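How to Sort a Pile of Hair Ties and Bracelets Using a Box Lid

Small accessories tend to end up in one heap at the bottom of a drawer. You don't need an organizer to fix this. The lid from a shoe box or a gift box works fine, and you can do the job on top of the bed.

Make the bed first and pull the blanket smooth. Then tip everything out and set the lid beside it. 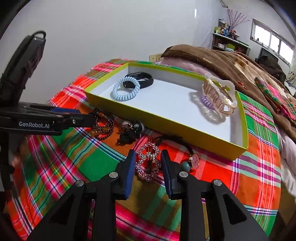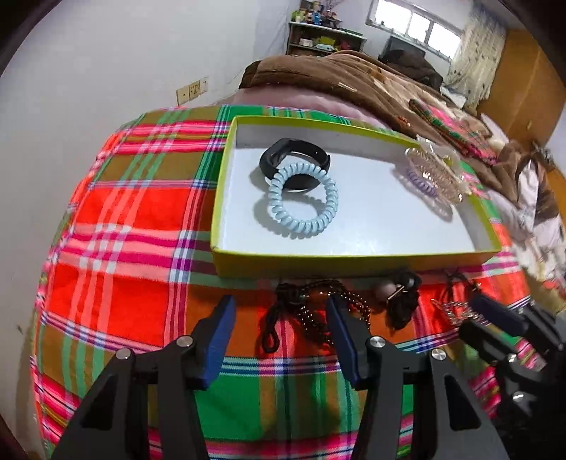 Big pieces and spiral ties go in the lid first.

1. Put claw clips at one end. They take up the most room, and a spiral tie can sit under the teeth without getting lost.

2. Put fitness bands and other stiff loops at the opposite end. Close the strap before you put it down.

3. Leave beads and thin cords for last. Don't pull on a tangle. Lay it flat, find a clasp or a knot, and work outward from there. A toothpick helps with tight spots.

4. Check each elastic as you pick it up. Stretch it once. If it doesn't spring back, throw it out — it will only slide out of your hair.

5. Keep anything with rhinestones or enamel away from metal clasps, which scratch. A folded tissue between them is enough.

If the lid slides around in the drawer, stick 2 small pieces of foam tape underneath. Mine has stayed put since March.

Filed under: Bedroom > Drawers & Small Storage

Comments

Silvia Ďurica: Do the spiral ties go back to their normal size? Mine are all stretched out.

Radomír Polák: Silvia, put them in a bowl of hot water for 2 minutes. It worked on most of my daughter's.

Vlasta Kollár: I found 9 elastics under the mattress doing this. Threw out nearly all of them.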